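Garkodel comes to consoles with its winter chapter included

After two years on PC, the puzzle adventure Garkodel is getting a console version. The small studio Tiltov confirmed it in a short post to its followers, and the version will be released on May 26, 2026. The winter chapter, which PC players received as a separate download in February, is part of the package from the first day. For those who waited, this is good news, and I am one of those who waited.

If you have not met the game before, it works like this. You are the new keeper of a mountain railway, and the line has not carried a train for a long time. In each of the 41 stations there is something wrong with the signals, the switches or the timetable, and you must find out what it is before the evening train leaves the valley. There is no fighting and you cannot die. When you make a mistake, the train stops, the driver rings his bell two times, and you return to the signal box to think again.

The first stations are very easy, maybe too easy. I finished the opening valley in one evening and I was a little worried that the whole game would continue in this way. Then the line reaches the town of Aston, where three tracks cross each other on two levels, and I needed a sheet of paper. From this place the difficulty rises quite fast. Players on the PC version complained a lot about the Aston junction, and Tiltov has now added a practice mode where you can run the trains at half speed and mark the tracks with colored chalk.

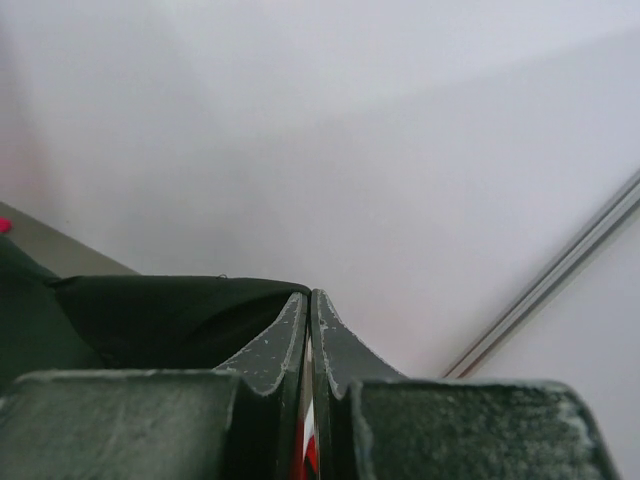

Hrubý wrote to us that the chalk helps, but the hint system is still the weak point, as the second hint in every station gives away almost the full solution and it should be possible to switch off only that one. I agree with this. In the preview build I could turn all hints on or all hints off, and there was nothing between.

The controls were my bigger question. On PC everything is done with the mouse, and some levers are small. On a controller you now jump from lever to lever with the left stick, and you hold the shoulder button to see the complete station from above. It took me two or three stations to get used to it. Moving between the levers is comfortable, but the timetable screen is not. The letters are thin and gray on a brown background, and from my sofa I could not read the departure minutes without leaning forward. A larger text size is promised in the settings, although it was missing in the build that I played.

The winter chapter brings seven stations above the tree line. Snow covers the switches after a certain number of moves, so you have to plan the plow together with the passenger trains. These are the best puzzles in the game for me. The music also changes here, with fewer instruments and long pauses, and sometimes you hear only the wind and the telegraph.
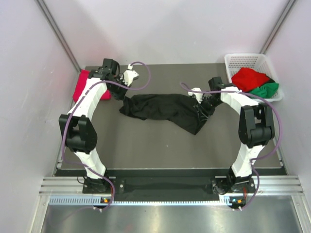
Two arms and a length of black cloth.

The price is 24 dollars for the full package. Save files from the PC version cannot be transferred, so the owners of that version will start again from the valley. There is also a free demo with the first four stations, and progress from the demo continues in the full game. Tiltov says that a level editor is in work, but it gives no date for it and it will come to PC first.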